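What the Hands Know, and Who Gets Paid for It

I have worked in laundries for most of my adult life, first on the folding side, then on the floor at a linen plant, and for the last stretch as the person who makes the schedule at a mid-sized garment service called Truststead. We wash what people send us in mesh bags, and we send it back in the same bags, zipped and folded. It isn't glamorous work, but I'm fond of it, and I'm fond of the people who do it, so please forgive me if I take the long way around to my point.

When the owners told us last November that part of the building would be set aside for teaching machines to handle clothes, the break room went very quiet and then very loud. Everybody had a cousin somewhere who had been replaced by something. What we got, at least to begin with, was a table, a basket, some laundry and a few of our own people holding grippers in their hands, picking things up slowly so that the motion could be recorded and learned from.

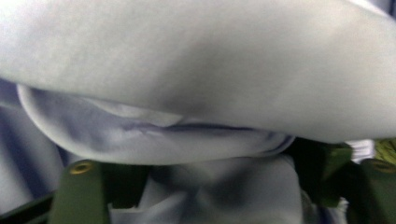 I had assumed, like most folks who don't do this for a living, that the difficult part of our job was the heavy part. The washers weigh a ton and the carts will take your ankle off if you let them. But the heavy part was solved long ago, with conveyors and tilting drums, and what was left over for people was the soft part. Cloth doesn't keep a shape. You pick up a sweatshirt by the shoulder and by the time it's over the table it has become some other thing entirely, and your fingers have already adjusted without asking you.

Anjani Khoo has been on our delicates line longer than I've been making schedules, and she was one of the first to sign up for the recording shifts. She told me she had to learn her own job over again with two stiff fingers instead of ten good ones. The first day she wanted to throw the gripper across the room (she didn't, she's a very polite woman). A bag she could open and fill in the time it takes to say so now needed planning. Where do you hold the edge? Which side goes first? She'd never had to know, and suddenly she was the only one in the building who could say.
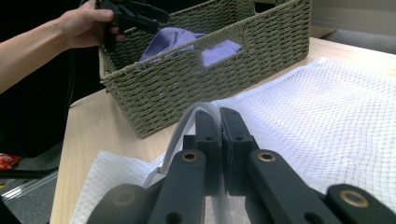

The work that doesn't have a name

I think this is the piece that gets lost when people argue about automation at the top of their voices. Before a machine can take over a task, somebody has to say what the task is, and in a place like ours that had never been done. The job sheet for delicates reads "sort, bag, zip, load." Four words. Anjani and Jamshid Abbasi filled a whole notebook with what goes on inside them, and they weren't close to finished when they ran out of pages.

Jamshid's specialty is zippers, and I say that with real respect. He can talk about them all through lunch. Mesh catches in the teeth if you let it bunch, so you keep a little tension on the fabric behind the pull, and you feel for the snag before it happens. He had been doing that for years, and I'd been counting him as one pair of hands on the sheet like anybody else.

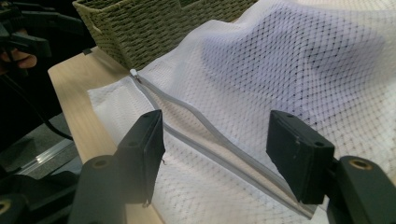

So when we sat down to talk about pay, and we did have to sit down about it more than once, I found I had changed my mind. The first offer was the regular hourly rate, on the grounds that the recording shift was lighter than the line. Well, it is lighter. Nobody's back hurts afterward. But a person on the line sells you an hour, and the hour is gone by supper. A person on the recording shift hands over something that stays in the building after they've left it, and maybe goes off to other buildings too. I don't see how those can be worth the same money.

Lutz Lindemann, who manages the plant and is a fairer man than he gets credit for, said that by that logic we ought to pay every trainer who ever showed a new hire how to fold. I said maybe we should have! We settled on a higher rate for recording, and a promise in writing that anyone who did 100 hours of it would have first pick of any new job that came out of it. There are 104 of us on the payroll and about 20 have taken a turn so far.

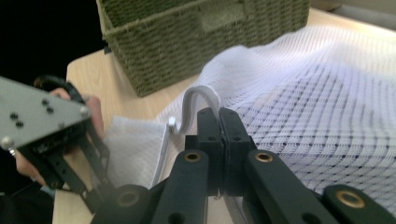 I don't want to make it sound rosier than it is. Theda Heitmann, from the pressing room, won't go near the grippers. She says she isn't going to dig her own hole and be thanked for the nice straight sides, and I've never come up with an answer that I'd be willing to say to her face. She's sixty-one, and a first pick of new jobs doesn't mean much to someone who liked the old one. The owners say no positions will be cut on account of this. I believe they mean it today.

There's a smaller change, too, and I notice it mostly in the mornings. The line used to be a talking place. You could bag delicates and hear all about somebody's daughter's wedding without slowing down a bit. On the recording table you go slow and keep your mind on your fingertips, and it's hard to chat. Thijs Willems, our youngest, likes the quiet. Anjani misses the noise, so I've been putting her on recording for half a shift at most and sending her back to her friends after the coffee break. It makes a mess of my schedule and I'll go on doing it.

If you run a place like ours and somebody comes to you with a plan like this one, my advice is to settle the money before the first shift and get it on paper, and to ask the people at the table what they'd like to be called. Ours were down as "operators" at first. Jamshid crossed that out on his own time card and wrote "teacher," and payroll has let it stand.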